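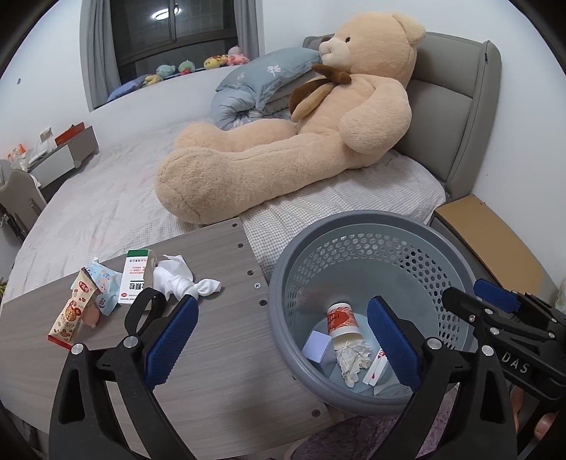 The spare room, with bear.

I have spent most of April trying to sleep better, and a couple of people asked me to write up how it went. It's a long one, so skip to the bit about the curtains if that's what you came for.

Some background. I have never been a good sleeper. As a child in Brundow I used to lie awake listening to the goods trains and working out how many hours were left before school. At university it didn't matter much as everyone was up anyway. It started to matter when I got the job at Prallby, where the early shift begins at 6 and the drive takes the best part of an hour. I was getting up in the dark after four or five hours, drinking coffee until lunch, and then nodding off on the sofa before the news. Then I'd wake up on the sofa, go to bed, and lie there.

I did this for years. What made me do something about it was a small thing. I drove to work one morning and could not remember any of the road between the roundabout and the car park. Nothing had happened, but I didn't like it.

The GP

I went to see my GP, who was helpful in a brisk sort of way. She asked about snoring, tea, coffee, alcohol, worries and whether I looked at my phone in bed. I said no to snoring, as far as I know, and yes to most of the rest. She didn't want to give me tablets and I didn't want to take them. She gave me a printed sheet and told me to keep a diary and come back.

The sheet was the usual advice. Get up at the same time every day. Don't stay in bed if you can't sleep. No coffee after midday. Keep the room cool and dark. I had read all of it before in one place or another and had never done any of it for more than two nights running.

The diary

I used an old school exercise book and a pencil. Each morning I wrote down when I went to bed, when I thought I fell asleep, how many times I woke and when I got up. I also wrote down what I'd had to drink. I kept it on the kitchen windowsill so that I filled it in while the kettle boiled. If I'd kept it by the bed I would have started doing it at three in the morning.

The first week was dull reading. I was in bed far longer than I was asleep. I had always told people I only got four hours, and on the bad nights that was true, but there were nights of six or more that I had simply not been counting. I remember the bad ones and forget the others.

The coffee was worse than I thought. I had put myself down as a three-cup person and the diary said five, with the last one at about four in the afternoon. I cut that one first and then the one before it. There were two days of headache and then it was fine. I drink barley stuff in the afternoon now. It isn't nice but it's warm.

Getting up at the same time

This was the hardest part by a long way. On early shifts I have no choice, but on days off I had been sleeping until nine or ten to make up for it. The sheet says not to. So I got up at half past five on my days off as well, and for the first fortnight I was in a foul mood by mid-morning and not much use to anyone.

I found it helped to have a reason to be up. I started walking down to the canal and back before breakfast. There is a heron that stands by the lock at Balorthorpe most mornings, and a man with two whippets who says "morning" without slowing down. I saw more of the spring than I have for a long time. The blackthorn was out along the towpath and then one day it was mostly on the ground.

By the third week I was tired at ten at night without trying. I mean properly tired, the kind where you read the same line over and over. I had forgotten what that was like.

Light

Our bedroom faces the street and there is a lamp post right outside. The council changed the bulb to a bright white one a few years ago and it comes straight through the curtains. I had got used to it, or thought I had.

I looked at blackout blinds and was put off by the prices. Then my neighbour Augustina Korletey, who used to make curtains for a living, came round with a tape measure and told me that the curtains I had were perfectly good and only needed lining. She sent me to Tsegaye, the fabric shop behind the market, for blackout lining off the roll. I bought what she told me to buy and she showed me how to stitch it on by hand along the top and down the sides, leaving the bottom loose so that it hangs properly.

It took me four evenings. My stitching is poor but it's on the back. The other thing she told me was to move the rail. Ours had been fixed just above the window frame, so that light came over the top, and she had me put it up higher and wider. That meant filling the old holes, and I still need to paint over them.

The difference is large. The first night I got up for the bathroom and walked into the door. I have since bought a plug-in night light for the landing, a dim orange one, and that's enough.

The phone

I bought an alarm clock and left the phone downstairs. There isn't a lot more to say about it. For a week or so my hand went out to the bedside table whenever I woke up, and then it stopped doing that. The clock is turned to face the wall. If I can see the time I start doing sums, the same ones I did as a child.

I read a book before bed instead. It has to be one I've read before. New ones keep me up.

Getting out of bed

The sheet says that if you've been awake for what feels like twenty minutes you should get up, go somewhere else, do something quiet and only come back when you're sleepy. I thought this was silly. It means leaving a warm bed to sit in a cold room.

I tried it anyway. I put a blanket and a lamp in the front room and a jigsaw on a tray. It's a harbour with far too much sky. The first few nights I was down there for an hour at a time, and once I did nearly all of the left-hand edge. After that the visits got shorter, and in the last ten days I have only been down twice. The jigsaw is not finished and at this rate it won't be.

Things that made no difference to me

Lavender spray. Warm milk. A recording of rain, which made me want the bathroom. A heavier blanket, which I found too hot, though my sister swears by hers and has now got mine as well. Magnesium tablets, which I took until the tub ran out. I'm not saying they don't work for other people.

I also tried sleeping in the spare room for a few nights, on the idea that a different bed might break the habit of lying awake in my own. I slept well the first night and badly the next two, so I went back. The mattress in there is softer than I like. It did make me turn the mattress on our own bed, which I had been meaning to do for ages.

Where I am now

I went back to the GP with the exercise book. She read more of it than I expected and asked me about the heron. On an ordinary night I now go to bed at half past ten, fall asleep fairly soon and wake once. I still have a bad night about once a week, usually before an early shift after a few days off. I don't mind those as much as I did.

I'm going to keep the getting-up time and the curtains. The diary I have stopped, as I was beginning to look forward to filling it in, and that seemed like a bad sign.

If anyone wants the leftover lining there are a couple of metres of it, cream on one side and white on the other. Leave a comment and I'll put it in the post.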